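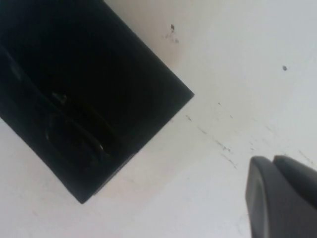

Black box on a white surface.

Progress report, June
Prepared by Telma Fuentealba for Iulian Crăciun

The Marnden horoscope series is on schedule. We have finished 173 compatibility readings, and 3 are still with the editor, all of them Pisces pairings. Each reading runs between 700 and 1000 words. The Gitdale readers asked for more on moon signs, so we added a short section to every Cancer and Scorpio page. Birth chart pages have not been started. We need your approval of the Bedoya glossary before we begin them.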